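The Zundik Save

Irja Ikonen logged the first fault at 3:10 in the afternoon. The console was a Zundik, second revision, with the original power brick and one controller. The owner had written on the intake form that it played fine except for the saves. In the fault column she put "saves" and nothing else.

Tratico repaired old game hardware on the second floor above a print shop. The standard procedure for a Zundik was to open the shell, test the backup cell, replace it if it read low, and clear the memory. Clearing the memory required the owner's signature. The form had a signature, Albertina Esteves, in small upright letters, and beside it a note: do not clear slot 7.

Ikonen tested the cell. It read low. She wired a bench supply across the contacts so the memory would hold while the old cell came out, soldered in a new one, and removed the supply. Then she booted the cartridge, which was Caldeira, a game in which the player walks around the rim of a volcano and keeps a village fed.

Slots 1 through 6 were empty. Slot 7 held a file with 482 hours on the clock. 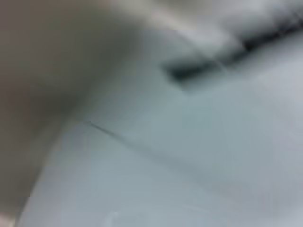
A pale surface, close up.

She loaded it. The village was called Elov. It had a mill, a dock, and a row of houses along the north slope. The population counter said 300, the maximum the game allowed. The granary was full. In normal play this took most people 60 hours, after which there was nothing left to do and the game showed its credits.

She let it run and watched for the fault. At the end of the game day the autosave icon came up in the corner, turned twice, and disappeared. She powered down, waited, and powered up. The clock in slot 7 still read 482. She ran another day and got the same result. The game was saving, but the clock did not move.

She pulled the memory and read it out to a file. The checksum was good. The clock field was two bytes wide and well short of its limit. One flag in the header was set that she had not seen set before, and the service manual listed it as reserved.

She called the number on the form.

"It's the saves," Esteves said.

"The saves are working. The hour counter is stopped. When did it stop?"

"November."

"Were you playing at the time?"

"No. My brother was. It's his file. I only turn it on in the evenings so they get through the day. You have to assign the mill or they run out."

Ikonen looked at the screen. The mill had one worker assigned. The other figures stood in front of their houses, moving a step left and a step right, as they did when they had no orders.

"The counter tracks the player profile," she said. "The profile is a name and an input record. If the inputs stop matching the record, there's a flag. I think it stops counting hours for that player. I'd have to confirm it on a second unit."

"So it knows it isn't him."

"It compares button timing. That's all it has."

There was the sound of a kettle on the line, and then it was taken off.

"Can you fix it?"

"I can clear the flag. It would start counting again from 482, and your hours would go on his clock."

Esteves asked whether the village would be all right if she left the flag as it was. Ikonen said the flag affected the counter and did not affect the simulation. The new cell was good for years. Esteves asked her to leave it.

Ikonen closed the shell and torqued the four screws. On the form, under work performed, she wrote: cell replaced, memory retained, counter normal for this file. She left the unit running on the bench while she filled in the invoice. At the end of the game day the mill worker's assignment ran out and a prompt came up. She picked up the controller, reassigned him, and waited for the icon to turn before she switched it off.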